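An Afternoon at the Skiltcombe Pottery Open Day

I went to Skiltcombe for the plates, and also because the car park was free. 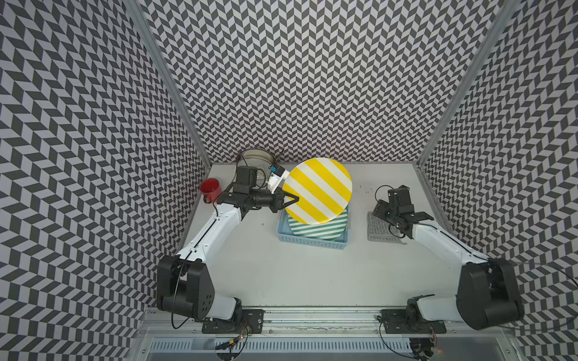 Getting there

Skiltcombe is the kind of village that puts its pottery on the road sign and then stops giving directions. We went past the turning, reversed into a farm gateway, went past it again from the other side, and arrived behind a minibus whose driver had made the same mistake with more confidence. The open day runs once a year. This one was on April 12, 2022, which gave it the full benefit of the spring weather, most of it sideways.

Entry was £4, which bought a paper wristband and a place on a tour. A cup of tea was extra. I had been told by my friend Isla Merrick that the tea was the best part, but Isla doesn't like pottery and only goes for the cake.

The clay end

Our guide was Bronwyn Ormsby, who has worked at the pottery for 21 years and walks backwards through doorways without looking. She started us in the clay store, a long cold shed that smells like a riverbank. The clay comes in as damp blocks, gets broken down, mixed with water, sieved, and then squeezed until it is a damp block again. A man at the back asked why they didn't just leave it alone. Bronwyn told him about grit and air bubbles for some time, and he didn't ask anything else until the kilns.

From there it goes to the making room. Most of the plates are shaped by pressing a slab of clay over a spinning mould and bringing down a metal profile to form the underside. It takes less time than buttering toast. Hemi Pearce, who was on the machine, made it look like nothing at all, then invited one of the visitors to have a go. The result was more of a hat. It went back in the bucket, where I gather a good deal of everyone's early work ends up.

Stripes

The decorating room was the warmest, so we stayed in it longest. The pottery's best-known range is called Salladholm, and it has been going long enough for people to have firm views on it. My aunt had the set. She served gravy on it every Sunday of my childhood and I was never allowed to wash it.

Bands that run round a plate are done on a turntable: the plate spins, the brush stays still, and the painter tries not to sneeze. Straight stripes are far harder — a flat plate isn't really flat, and a line that looks true in the middle starts to wander as it climbs the rim. Refilwe Mokoena paints them freehand, with a long floppy brush that looks quite wrong for the job. She loads it once and pulls the line towards her in a single go. If she stops halfway there's a blob, and the blob fires darker than the rest.

She let us try on some seconds. I painted a stripe that began as a stripe. The woman beside me produced a perfectly good one and was unbearable about it all the way to the kilns.

The kilns

There are 2 of them, and the larger is called Gatia after a cat who used to sleep on top of it. The cat is buried in the yard, under one of the more successful planters. A glaze firing takes 20 hours, and then everyone has to leave the door shut while it cools, which Bronwyn described as the hardest skill in the trade. Open it too soon and the glaze crazes. She showed us a shelf of bowls from a firing when somebody couldn't wait. I rather liked them, and was told I couldn't have one.

The shop

All tours end in the shop. The seconds are on trestles along the left-hand wall, and by the time our group got there the earlier group had been through them like geese through a lawn. Maxine Dunstan was on the till, wrapping everything in newspaper with great care and no hurry, while the queue went back past the teapots and out into the rain.

I bought a side plate and a butter dish without a lid. The lids are sold separately when they have any, and they expect some in June. A couple ahead of me had come all the way for a Mertens jug, the tall one with the pinched spout, and left with an egg cup.

The tea, I'm sorry to report, is as good as Isla says. It comes in a pottery mug and you pay a deposit on the mug. Hand it in at the hatch by the gate before you go, as the hatch shuts when the last tour does. I now own a mug.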